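Ririco arm, second progress report
To: Ecaterina Pop, Umside small grants
From: Florin Grecu
Period: through the end of September

Dear Ecaterina,

You asked for a report in ordinary language, and for it to be shorter than the last one. I can promise the second.

Since the spring report the arm has moved out of my kitchen and into the shared workshop on the ground floor, where it has its own bench and a sign asking people not to hang coats on it. Cornel Ilie rebuilt the shoulder joint after the first version developed what he called a personality. It now goes where it is told and stops there. The elbow still sags a little at full reach, and we have ordered a stiffer bracket.

Money. Of the second installment, 300 went on motors and 100 on cable, connectors and the fuses we had assumed we would not need. We needed them. Receipts are in the envelope Teodor Vlad dropped at your office, along with one for sandwiches that should not be in there. Please ignore it, or frame it.

What went badly. We lost most of a month to the wrist, which lost its zero position every time the power was cycled. Grigore Mihăilă took the controller apart twice and found nothing. On the third try he found that I had wired the sensor to the wrong pin. He has been very decent about this and mentions it only at mealtimes.

What went well. The simulator, which we call Seneo, is up and running. It was item 2 in our plan and the one you were most doubtful about, so I would like it noted. We try every new reach in there before the real arm gets to attempt it – a simulated collision costs us a restart, and the other kind costs us a motor. Teodor put together the room from whatever free models he could find, and his taste runs to sculpture. I asked for a plain table. I was outvoted.

The current test has the arm reach across the dining table and hold the gripper low over the near right side, with plenty of other things lying about for the planner to worry over.
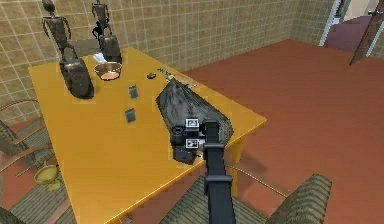 Seneo, dining table setup: the gripper low over the table, with its two printed markers.

Next period we plan to fit the elbow bracket, repeat the low reach on the real bench, and start on grasping. Cornel wants to begin with something soft. I want to begin with something cheap. We still owe you the safety write-up for the workshop, and Grigore has a draft that needs only an ending and a middle.

We are not asking for more money in this report. The next one may take a different tone.

With thanks,
Florin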